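Zadberg Open Day Demo Recordings

README, version 2

This folder holds the recordings made during the April open day at the Zadberg workshop. Visitors came through in groups of 8, and each group watched the arm work on one household item before moving on to the Tekin bench next door. There are 36 sessions in total. Each session is stored in its own folder with a video file, a joint log and a short text note.

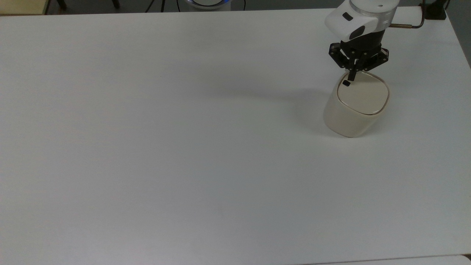

The lid task was run more than any other during the day, and it makes up most of the files. A session starts with the arm parked and ends when the operator calls stop, whether or not the lid came off. For this task the table was kept bare apart from the one container, so the beige lid and the beige body below it are close in color and hard to separate in some clips. If you are training a detector, the thin darker line at the rim is the best thing to label. Soft shadows on the white top can also throw off simple thresholding.

Contents

sessions/ one folder per session
notes/ operator remarks, plain text
calib/ camera and arm calibration, done before doors opened
split.txt train and test lists

Video was cut into clips of 100 frames. The full set has 2,000 clips. Clips where the operator talked over the start signal are marked "late" in the notes and their times should not be trusted.

Known problems

The joint log for session 8 stops early. Audio was removed from every file. Gurora format export works for the lid task only.

Use

Free for teaching and research. Please name the Stamonico project if you publish results.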